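FOR IMMEDIATE RELEASE - January

Timodura publishes bench rules for small robot arms, free to use

HINDOV - Timodura today put out its Bench Practice Rules for small desktop arms, first public edition. Short document. Plain words. Meant for labs, classrooms and small shops that run light arms on a table and have no safety officer down the hall.

The rules cover setup, daily checks, cable routing, object handling and what to write down when something goes wrong. They don't replace any national standard or the maker's manual, and the first page says so. Where the manual is stricter, follow the manual.

Main points of the edition:

- Base fixed before power on. No hand-holding the base "just for one run."
- Cables checked through the full reach of the arm, slowly, before the first task of the day. Slack is fine, snagging is not.
- Stop switch within reach of the operator, and tested at start of shift.
- Two people present for any first run of new code. One watches the arm, one watches the screen.
- Hands stay off the board while the motors are live. Objects get reset with the arm parked.
- Any unplanned contact goes in the log the same day, even if nothing broke.

"Most of what we read was written for big machines behind a fence," said Corentin Vidal, who led the drafting at Timodura. "People with a small arm on a desk looked at it, saw nothing for them and closed the file. We wanted somthing they would tape to the wall."

Draft text was tried out at the Macedo workshop over 90 days. Changes from that trial: the cable section got longer, the log sheet got shorter. A rule on work surface color was dropped after users could not agree on it.

Dehua Fu, who ran the Macedo trial, said the log was the hard part. "Folks will check a cable. Getting them to write down a bump is different. The new sheet has two boxes and a line for notes, and they fill it in."
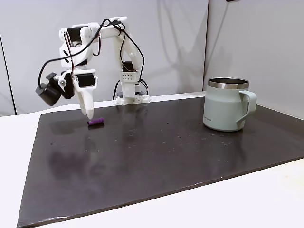 Small desktop arm with wrist camera, gripper lowered over a purple cylinder. Mug at right.

The rules and the log sheet can be be copied, translated and changed for local use. Please keep the edition number on it. Comments go to the Timodura practice desk, and a second edition will follow once the Voten group has finished its review of the section on shared benches.

Printed copies on request, wall size or binder size.

Media contact: Timodura Press Desk, Hindov | © Timodura. All rights reserved. | Back to top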